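3.2 Collecting demonstrations in the simulated plaza

The second set of demonstrations was gathered in simulation. Driving a sidewalk robot among real foot traffic needs a permit and a safety walker, and in our case both were limited to short periods in November. The simulator, Avar, renders the view from the robot's forward camera and accepts the same speed and steering commands as the physical base. An operator sits at a desk with a gamepad, sees only the rendered view and a line of text giving the goal, and drives to it. Nothing else is shown to the operator, so that a policy trained on the recordings has access to the same information as the person who produced them.

Each episode begins from a start pose drawn at random within the walkable area of the map. The goal is given in words and always refers to something that can be found in the world, for instance 'stop beside the yellow newspaper box' or 'go to the kerb, left of the tower'. We wrote 200 goal sentences by hand and did not expand them automatically. In an early trial, sentences produced from templates led operators to stop reading after the first few words, and the paths they drove became noticeably less varied.

We use cookies to improve your reading experience and to measure site traffic. By continuing to browse you agree to our use of cookies. Accept all | Manage settings

The plaza map, which we call Escobar, was chosen over the two indoor maps for this part of the work. Its open paving gives the operator very little guidance about where to drive, and the obstacles that matter are thin or low: lamp posts, bollards and the edge of the roadway. Figure 4 shows a view taken at the start of an episode.
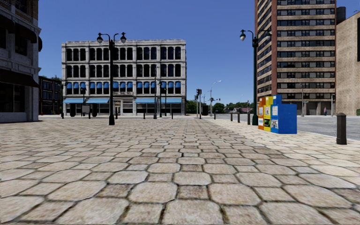
Figure 4. Simulated forward view in the Escobar map. The newspaper boxes and the double-globe lamp post on the right serve as goal landmarks; the roadway beyond them is out of bounds.

Commands and camera frames are logged at 10 Hz. We store the command as issued by the operator, before the smoothing filter, together with the pose reported by the simulator. The pose is used only for scoring and is never given to the policy. An episode ends when the operator presses the stop button, when the base touches an obstacle, or when a wheel enters the roadway. Episodes of the last two kinds are kept but marked as failures. They are left out of the imitation loss and used later to train the stop classifier described in Section 3.4.

After removing episodes in which the operator gave no command, the set contains 3268 demonstrations. Each was replayed once and checked by a second person, who read the goal sentence and decided whether the final position satisfied it. Disagreements were settled by Ji-hoon Choo, who had driven none of the episodes. Most of them concerned the word 'beside' – operators differed in how near they were willing to stop to a post – and we did not impose a fixed distance afterwards, as this would have discarded a real difference between drivers.

Two further points affect how the data should be read. First, the operators favoured the middle of the plaza, and approaches along the kerb are therefore under-represented. We correct for this when drawing training batches, by weighting each episode according to the distance it covers near the edge of the roadway. Second, distant objects lose detail quickly in the rendered view. The paving stones, clearly separate close to the robot, merge into one pale surface near the buildings, and small lettering on a far facade cannot be read. Goals that depend on reading signs were for this reason excluded from the list.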